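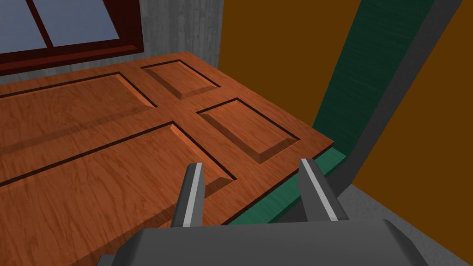
About Zultley Records

Zultley Records is a small independent label and recording studio in Grevbridge. We release music on vinyl, cassette and download, and we hire out the studio to other people when we are not using it ourselves.

The label started as a tape swap between two bands who shared a rehearsal room in Udthorpe. One of them wanted a proper release and couldn't find anyone to put it out, so a name was picked and a run of 56 cassettes was dubbed at home. Those sold at gigs over one autumn. The second release was a split single and the third was the first Baluyot album, which is still our best seller on vinyl.

Since then the catalogue has grown to 110 releases. Most are by artists living within an hour's drive, though that has never been a rule. We put out drone, folk, tape music, some guitar bands and one brass record. Vinyl pressings are usually 300 copies and the largest so far was 1,000.

How we work

We don't sign artists to long contracts. Each release has its own agreement, two pages long. Once the pressing and mastering costs are paid back, income is split equally between the label and the artist. Artists keep their publishing and own their recordings. Statements go out twice a year, in April and October.

The studio

The studio has one live room, a control room and a small booth. There is an upright piano, a house drum kit and a 16-track tape machine, which needs booking ahead as it takes a while to line up. Day rates include an engineer. Bands on the label pay a lower rate. Load-in is from the yard at the back, and there are 3 parking spaces.

Demos

We listen to everything sent to us but it can take a couple of months. Please send a private streaming link with two or three tracks. Don't attach files to emails, as they get blocked. We are full for album releases this year but still looking for short pieces for the cassette series.

Shop and visits

Orders are posted on Tuesdays and Fridays. There is no shop counter, but records can be collected from the studio by arrangement. The next open day is Sat 20 July, 11am to 4pm, with test pressings and seconds for sale. Cards and cash are both fine.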